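신문 지면 모으고 정리하는 법, 제가 해 온 대로 적어 봅니다

지역 신문 편집부에서 지면 짜는 일을 오래 하다 보니 집에 신문이 참 많이 쌓였어요. 제가 만든 지면도 있고, 여행 간 친구들이 사다 준 외국 신문도 있고, 그냥 제목 글꼴이 예뻐서 못 버린 것도 있고요. 얼마 전에 마음먹고 세어 봤더니 낱장으로 476장이더라고요(저도 놀랐습니다!). 그동안 망쳐 먹은 것도 꽤 있어서, 비슷한 취미나 직업을 가진 분들께 도움이 될까 하고 집에서 하는 보관 요령을 풀어 볼게요.

먼저 고르기부터

신문을 통째로 두면 금방 감당이 안 됩니다. 저는 받은 날 저녁에 식탁에 펼쳐 놓고 남길 면만 빼 둬요. 1면이라고 무조건 남기지는 않고, 사진 자른 방식이나 표 그린 솜씨나 여백 쓰는 법 가운데 하나라도 배울 게 있으면 남깁니다. 왜 골랐는지는 작은 쪽지에 연필로 한 줄 적어서 같이 끼워 두세요. 볼펜은 뒤로 배어 나오니 꼭 연필로요. 쪽지가 없으면 나중에 봐도 내가 이걸 왜 남겼더라, 하게 됩니다.

접힌 자국 펴기

우편으로 온 신문은 가운데가 꽉 눌려 있지요. 다림질은 권하고 싶지 않아요. 예전에 성격이 급해서 다리미를 댔다가 종이가 누렇게 되고 잉크가 다리미판 커버에 묻어서 한참 속상했거든요. 깨끗한 흰 종이 두 장 사이에 넣고 무거운 화집을 올려 닷새쯤 잊어버리는 게 제일 낫습니다. 저는 식구들이 치울까 봐 화집 위에 쪽지까지 붙여 둡니다.

손과 천에 묻은 잉크

신문을 만지다 보면 손끝이 까매지는데, 물부터 대지 말고 마른 휴지로 먼저 닦아 낸 다음 비누를 쓰세요. 소매에 묻었을 때도 문지르면 번지기만 합니다. 안쪽에 키친타월을 대고 바깥에서 주방 세제를 한 방울 톡톡 두드린 다음 찬물로 헹구고, 그러고 나서 평소처럼 빨면 대개는 빠져요. 흰 면장갑을 끼고 작업하시는 분은 장갑을 자주 빨아 주셔야 합니다. 까매진 장갑으로 만지면 맨손이나 다를 게 없으니까요.
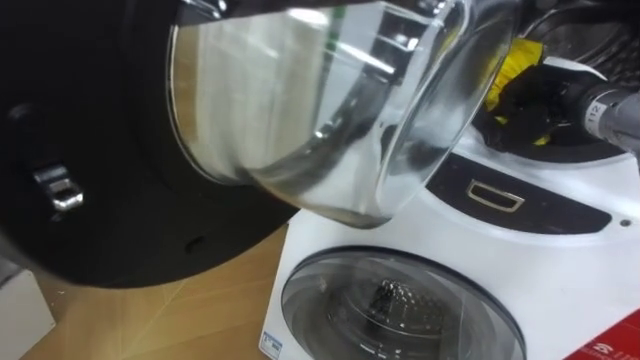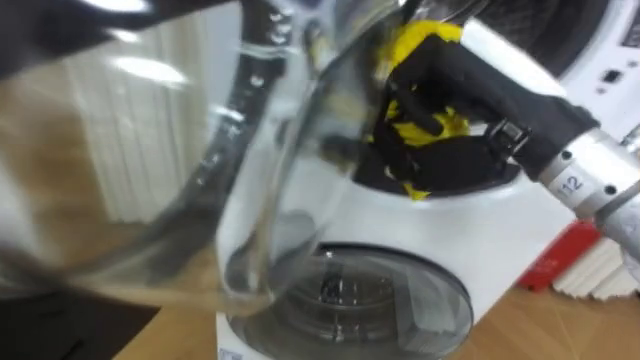
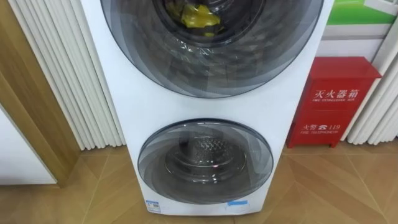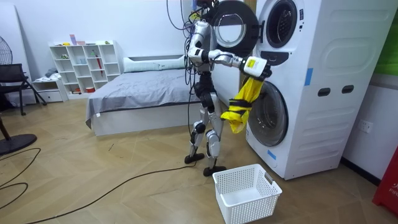

어디에 둘까

햇빛과 습기, 이 두 가지만 피해도 반은 성공이에요. 창가 책장은 보기에는 좋아도 몇 달이면 가장자리부터 색이 변합니다. 저는 침실 옷장 맨 위 칸에 납작한 상자를 눕혀 두었어요. 상자는 중성지로 된 것을 쓰시고, 화방에서 파는 납작한 화판 상자도 쓸 만합니다. 상자 하나에 욕심껏 넣으면 꺼낼 때 귀퉁이가 다 상하니까 손바닥이 편하게 들어갈 만큼은 비워 두세요. 세워서 보관하면 종이가 제 무게로 휘어 버리더라고요.

비닐 파일에 한 장씩 넣는 분도 많은데, 말랑말랑한 비닐은 시간이 지나면 잉크가 들러붙습니다. 사이사이에 얇은 중성지를 끼우는 편이 값도 싸고 마음도 편해요.

스크랩북을 만든다면

풀은 되도록 쓰지 마세요! 물풀은 종이가 울고, 투명 테이프는 몇 해 지나면 노란 줄이 남습니다. 종이로 된 사진 코너를 네 귀퉁이에 끼우면 언제든 뺄 수 있어서 좋아요. 기사 하나만 오려 낼 때도 신문 이름과 날짜가 있는 윗줄은 같이 오려 두시고요. 저는 젊을 때 이걸 몰라서 출처 모를 조각이 한 상자나 있습니다. 버리지도 못하고요.

분류는 나라별로도 해 보고 날짜별로도 해 봤는데, 결국은 '표', '사진 큰 것', '글자만 있는 것'처럼 눈에 보이는 대로 나누는 게 찾기 쉬웠어요. 옛 동료 브렌던 캐버너(Brendan Kavanagh)는 색깔별로 나눈다는데 저는 거기까지는 못 하겠더라고요.

사진으로 남겨 두기

아무리 잘 모셔도 신문 종이는 늙습니다. 그래서 아끼는 면은 꼭 찍어 두세요. 흐린 날 낮에 바닥에 펼쳐 놓고, 형광등은 끄고, 의자에 올라가 바로 위에서 찍으면 그림자가 거의 안 집니다. 뒷면 글자가 비치면 검은 도화지를 밑에 깔아 보세요. 훨씬 또렷해집니다. 이렇게 찍어 둔 게 벌써 300장 가까이, 정확히는 299장이네요. 파일 이름은 신문 이름과 날짜를 앞에 쓰고 연필 쪽지에 적었던 말을 뒤에 붙입니다.

상자는 해마다 10월에 한 번씩 다 열어서 바람을 쐬어 줍니다. 공기가 보송보송한 날을 골라 반나절쯤 그늘에 두었다가, 중성지가 누레진 곳이 있으면 그것만 갈아 끼우고 다시 닫으면 돼요. 이날은 꼭 옛날 지면을 읽다가 저녁 준비가 늦어지니 국은 미리 끓여 두시고요.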